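Counting Hours Is the Wrong Measure

The Golora results released in October deserve a careful reading. Operators using hand-held grippers recorded more than 600 demonstrations, and the policy trained on them was then run at 2 sites. 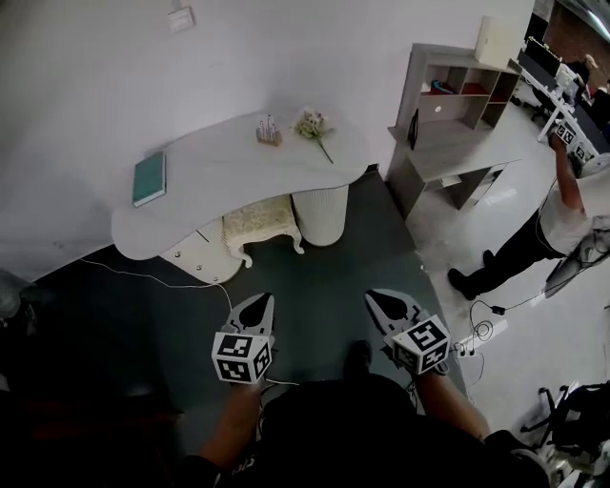 Success at the Drivthorpe site fell to 60 percent. Kofi Gbeho attributes the drop to unfamiliar furniture, and his view is persuasive. Funders should ask how many different rooms a method has seen before they ask how many hours it logged.

Related
Leone: Shared Test Rooms
Grala Gripper Trials, Part 9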